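# Booking a self-catering unit through an owner-direct site

Last revised Mar 30, 2021.

The procedure below covers a booking made directly with an owner, without an agency in the middle. It assumes a stay of a week or less and a party of up to four. Screens differ between sites; the order of steps doesn't.

## Before you start

Have the following at hand:

- travel dates, plus an alternative start date
- the full name and age of each guest
- a credit card with enough room for the damage deposit
- your cancellation cover policy number, if you hold one

Debit cards are accepted for the rent on most sites but often refused for the deposit hold.

## Step 1: Work out the nightly cost

The advertised rate is seldom the rate paid. Add the cleaning fee, linen charge and site service fee to the rent, then divide by the number of nights.

A worked case: the lakeside unit at Bislow was listed at $185 a night with a minimum of 3 nights. The cleaning fee, linen and service fee together came to $258. The total was $813, or $271 a night. Over six nights the same fees would add $43 a night, for a rate of $228. Fixed fees penalize short stays, so run the figures for one extra night before settling on dates.

Provincial or state accommodation tax may be shown only on the payment page. Go that far, note the amount, and back out.

## Step 2: Read the calendar

Blocked dates mean one of the following:

1. A confirmed booking.
2. An owner hold, which may be released.
3. A changeover gap, where the owner won't accept an arrival on the day of a departure.

The calendar doesn't distinguish between them. If your dates overlap a blocked section by a single night, write to the owner and ask. In February the owner at Pravari released a held night on request, at the standard rate.

## Step 3: Send the enquiry

Keep it short. State the dates, party size, arrival time and any question that affects whether you will book. Four questions are worth asking every time:

- Is heating metered separately?
- Is the parking space on the property?
- Are towels included with the linen?
- Who holds the keys, and until what hour?

Leave the reply in the site's message system. Agreements made by phone or text can't be produced later if there is a dispute.

## Step 4: Check the cancellation terms

Terms are usually set by the owner from a fixed list. Compare the refund deadline with the balance due date. If the balance falls due first, you will have paid in full while still deciding. The Cattaneo apartments used a 13-day refund deadline with the balance due at booking, which is workable if the dates are firm and poor value if they aren't.

Check whether the service fee is refundable. It is often treated separately from the rent.

## Step 5: Record the unit on arrival

Do this before unpacking. Photograph each room from the doorway, then existing marks, the stovetop, the inside of the fridge and the meter reading. Send any damage to the owner through the message system the same evening.

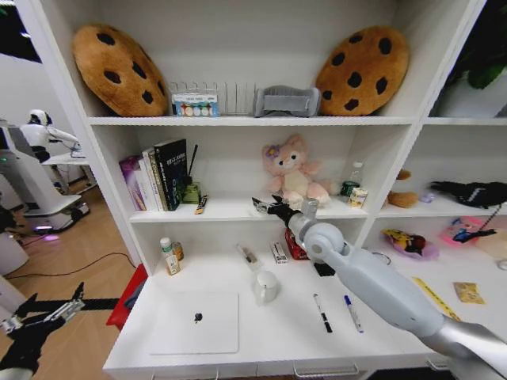

Inventory lists vary a good deal in quality. Italo Ruggiero, who lets two units at Kundo, issues a typed sheet by room and asks guests to initial it; many owners supply nothing. Where there is no sheet, write your own for anything loose that could be claimed as missing. Open shelving takes the longest. An entry such as "shelf items, various" is of no use, whereas "top shelf: two cookie cushions, silver wire rack, small box with printed circles; middle shelf: row of books, green pen holder, pink plush toy" can be checked against a photo in a minute. Date the list and attach it to the same message as the photos.

## Step 6: Check out

Repeat the photographs in the same order. Take a second meter reading if heating is charged by use. Return the keys by the agreed method and send a message stating the time.

The deposit hold should drop off the card within the period given in the terms. If it hasn't, contact the site first and the card issuer second, quoting the booking reference in both cases.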